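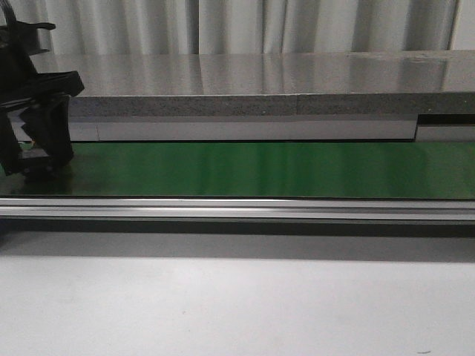 Fig. 1. Three long surfaces in parallel: gray speckled slab, glossy green strip, grooved metal rail.

Care and Reading of Work Surfaces
Handout for Unit 4, Plelska School of Interior Trades
Revised in June

Please bring this handout to the workshop session also. We use the tables at the end.

4.1 What we mean by a surface

In the first units we spoke about furniture as whole pieces. Now we go closer and look only at the places where a hand, a cloth or a tool meets the material. In this course the word "surface" includes three things: the face (the large flat part), the edge (the narrow part you see from the front) and the joint (the line where two pieces meet). Students often learn the face very well and forget the other two. Most complaints which come to the Walczak workshop in Trerkatness are about edges and joints.

Look at Fig. 1 from the back to the front. The slab has a polished face on top and a speckled edge in front. Then comes a lighter gray panel, lower, and then the green strip. The rail closes the arrangement toward you. When you write a surface report, use the same order every time, back to front or front to back, and write at the top which one you took.

4.2 Gloss and what it shows

A glossy face is a poor mirror, but it is still a mirror. On the slab you find pale vertical lines, and these are the reflection of the curtain behind it. They are not marks in the material. On the green strip there are soft vertical streaks of light too. The green is also darker at the left and stronger toward the middle and the right. A beginner may write in the report "surface faded on left side". Please do not write this before you make the test below.

Test for reflection or damage:
Stand in front of the surface and choose one streak.
Move your head 40 cm to the side and keep the eyes at the same height.
If the streak moves with you, it is reflection. If it stays, touch it with a dry finger.
Move the curtain or change the lamp, and look again.
Write down the result for each streak you tested, also when it is only reflection.

One photograph cannot give you the answer of this test. You may describe from a photograph, but you may not diagnose from it. In the exam of last year many people lost points in this place.

4.3 Stone, composite, or printed pattern

A gray speckled edge makes us think of granite. It can be natural stone, it can be a composite of stone powder and resin, and it can be a printed layer on a board. In Fig. 1 the pattern is granite-like and more than this we should not say. The correct words for the report are "stone or composite, to be checked".

How to check, when you stand at the real piece:
Look at the underside. A printed layer usually stops at the corner or a few millimeters after it.
Compare face and edge. In natural stone a large grain at the corner often continues from one to the other.
Put your palm flat on it for a short time. Stone takes the warmth from the hand quickly, a board does it slowly. Composite is between, so this check alone is weak.
Ask for the purchase paper. This is allowed and it is not cheating.

4.4 Joints and seams

There are two thin vertical lines to find in Fig. 1. One divides the speckled edge, a little to the right of the center. The other is in the light gray panel below, near the left side. They do not stand one over the other. In our workshop we prefer it so, and we say that the joints are "staggered". If two joints stand in one line, water which enters the upper one finds easily the lower one.

A faint seam is a good sign but not a guarantee. Run the fingernail across it, slowly, in both directions. If the nail stops in one direction only, the two pieces have a different height. We call this a lip. Small lips collect dirt and later the cloth catches there – you will see threads.

4.5 Rails with grooves

A metal rail gives a straight border and it protects the edge behind it. The one in Fig. 1 is a long aluminum extrusion with parallel grooves. The extrusion is made by pressing the metal through an opening, therefore the grooves run the full length and have the same form at each place. Dust likes grooves very much.

Cleaning of a grooved rail:
Dry brush first, along the groove and never across.
Then a cloth folded over a thin plastic card. Do not use a knife or a screwdriver.
Water with a little mild soap. Aluminum does not like strong alkaline cleaners, it becomes dull and spotted.
Dry at once, also the lower bands, where drops stay hidden.

The bright stripe on the top of a rail is usually where the light falls. Sometimes it is wear from sleeves and arms. Again, change the lamp and look.

4.6 Table for daily care

Polished slab: soft cloth, neutral cleaner, no powder.
Glossy colored strip: soft damp cloth, one direction, no rough sponge.
Lower panel: damp cloth, watch the joint lines.
Metal rail: brush, then cloth with card.

Begin with the highest surface and finish with the lowest one. The students in group Gretel measured this in the practice room and needed 18 minutes for the complete sequence. When they began from the rail they had to clean it two times.

4.7 Homework

Choose one work area at your home or at your job with at least two different materials. Make a drawing from the front, with the joints. Write a report of one page, back to front. Use "looks like" for each material you did not check, and underline these places. Put the sheet in box 377 next to room 205.

Reading for the next time: chapter on edge profiles, only the part about straight and rounded edges. The part about repair we do later, after the visit to Walczak.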